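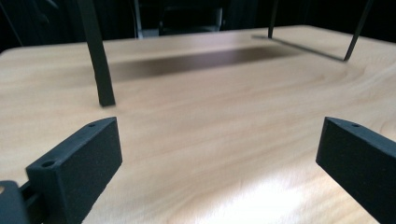 Catstead wants its library to go without paper. The town says it will stop printing agendas, program flyers and the monthly events sheet in September and move all of it to an online service called Litine. Anyone who has spread a month of those flyers over a pale wooden tabletop, the kind with soft grain and a rounded corner, knows how much paper is involved. Whether a website does the same job is another matter, and the town has offered very little to show that it does.

Home News Town Hall Schools Letters Classifieds

The notice that went up on the town site last month runs to 2 pages. It says the library and the town office mail or hand out 622 packets a month, and that ending them will save money on paper, toner and postage. It doesn't say how much. A request from this paper for the yearly printing cost got a reply that the figure was "being put together."

What the notice does give is the price of the replacement. Litine will charge the town 300 dollars a month, plus a setup fee of up to 2000 dollars depending on how many old records have to be scanned. The company behind the service, Kiani, also runs the parking app in Brenduteo, where drivers were still finding paper tickets on their windshields well after the switch was supposed to be finished. Kiani says that was a problem with the meters. Perhaps it was.

Search this site Enter keyword Go

The town's case rests mostly on a survey in which residents said they would be "comfortable" getting notices online. The survey was itself online. People without a computer at home, or with one that only works when the weather is good out past the quarry road, had no easy way to say so. A paper copy was available at the front desk on request, but the notice about the survey didn't mention it.

Town officials say anyone who wants a printed page will still be able to get one at the library for the usual copying charge. So the printing doesn't stop at all - it moves from the town's budget to the reader's pocket, one sheet at a time.

There may be a good argument for the change. Stacks of flyers do go out of date, and a canceled story hour is easier to fix on a screen. But the contract is due for a vote before the printing costs are known, and it renews by itself unless the town gives notice in writing. Presumably on paper.

The meeting starts at 7 p.m. in the lower hall. Printed agendas will be at the door.

Contact the newsroom | Copyright, all rights reserved | Back to top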